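Semana de locos en el club

Escribo rápido que mañana madrugo. Seguimos con Trolturis, el robot de dos brazos del club, y ya estamos en mayo - o sea, quedan 14 días para la muestra y todavía no ordena un sofá sin drama. La tarea: cojines. Coger, levantar, dejar en su sitio. Suena facil.

Teresa Kavanagh lleva el brazo izquierdo y yo el derecho. Ella tiene más mano, lo admito. Con tela blanda la pinza cierra demasiado pronto y pellizca solo la punta, así que toca repetir. Y repetir.
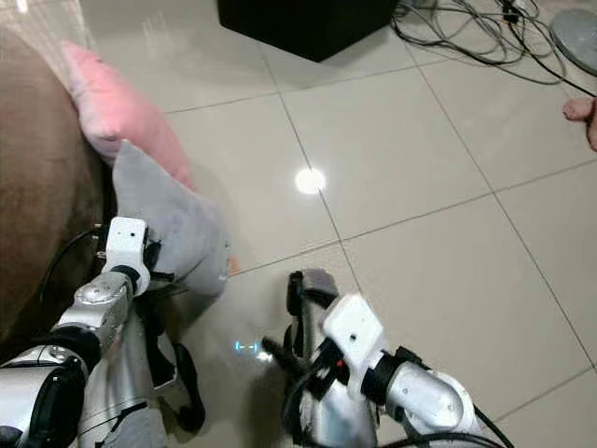

Lo otro es el suelo. Baldosa brillante, reflejos por todas partes, y el programa de visión se nos lía. Teresa quiere poner una alfombra, yo prefiero bajar la luz. Sin acuerdo de momento.

Pendiente para la próxima sesión:
- recoger cables (va por mí)
- 2 pruebas seguidas sin parar
- mandarle el vídeo a los de Orkside, que compiten en nuestro grupo y y nos enseñaron el suyo

Ah, y pedir pinzas de repuesto a Zosta. Si alguien del club lee esto: traed cojines viejos, de cualquier tamaño.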